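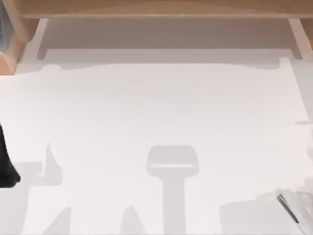 Simulated bench from directly overhead, shelf along the far side, arm shadows on the white top.

Workshop tips: setting up a two-arm bench for a student club

These notes come from the Granau robotics club, which runs a two-arm tabletop project in simulation and on a real bench. The task is shelf stocking: pick up an item from the open area, turn it if needed, and set it under the shelf. Most lost time goes to the bench and its model, so that is where the tips start. Last revised August 31, 2024.

Measure the shelf before modeling it

Measure post to post at the tabletop and again at the front rail. Home-built shelves are seldom square. Ours was 2 mm wider at the top. Enter both numbers and let the model be slightly crooked, the same as the real one.

Write down the clear height under the rail, not the height to the top of it. In our build the clear height is 295 mm at the left post and 293 mm at the right. Use the smaller number for path planning across the full width.

Mark the post positions on the tabletop in pencil. If the shelf gets bumped, push it back to the marks and check with a square. Tape works too, but the edge lifts after a few weeks and small parts catch on it.

Keep the top matte

A glossy top gives hot spots in the overhead view. Matte white paint or a matte board is easier to work with. Two thin coats, sanded lightly between, hold up better than one thick one. Clean with a damp cloth and a drop of dish soap. Do not use furniture polish, which leaves a shine in patches.

In the simulator, set the roughness of the tabletop high and leave the reflection at zero until everything else runs. Add it back later if the real bench needs it.

Shadows

A plain white top shows every shadow the arms cast. A shadow can have a clean enough outline to be picked up as an object, and it moves when the arm moves. The overhead view at the top of the page has a T-shaped one near the middle and several pointed ones to the left of it, all soft and light gray. A simple threshold on brightness will box some of these.

What has worked for us:

Use one large, diffuse light well above the arms. Small bulbs close to the bench make hard edges.

Save an overhead view with no items on the table for each arm pose used in the task. Run the detector on these first. Any detection is a false one, and the count should be zero before items go on.

Check color as well as brightness. A gray shadow on a white top has almost no color. A colored item does. Gray and white items need a different check, so leave them out of the first rounds.

Do not turn shadows off in the simulator to get a clean result. The detector will then fail on the bench. One of our July sessions was spent learning this.

Under the shelf

The band under the overhang is darker than the open table and needs its own threshold. Split the view into two regions along the front of the shelf and tune them separately. If the items are dark, a strip light under the rail helps. Fasten the cord to the back of a post with clips and keep it out of the reach of both arms.

Sand the inside faces of the posts and round over the front edges. Fingertips do touch them. A pale, smooth finish also makes scuffs easy to find, and a scuff shows where the path is too tight.

Parking the arms

Pick one parked pose for each arm and store it under a plain name. Ours are left_park and right_park. Parked arms should be clear of the shelf opening. They do not have to be fully out of the overhead view, but mask whatever part of the gripper remains in it. Redraw the mask any time the camera or the arm base is moved.

Give each arm its own half of the table and a shared strip in the center. Only one arm may be in the strip at a time. A simple lock in the control script is enough.

Fingertips and wear parts

Check fingertip pads before every session. Replace them when the surface is smooth to the thumb. Keep spares in a lidded jar, since dust ruins the grip.

Draw the actual fingertip shape into the model, including the rounded end. A square-ended model will report contact with the rail early on one approach and late on another.

Files and names

Name scene files by bench, shelf and revision: Greka for the wide bench, Ameron for the narrow one, then the revision number. The current file is ameron_shelf_9. Old revisions stay in the folder, read-only. The conversion script is in the Muñoz folder. Save that folder name without the tilde on machines that mangle it, and change the path in the settings file to match.

Before closing up

Park both arms, power off at the strip, wipe the top, check the shelf against the pencil marks, and write the revision number used that day in the bench log.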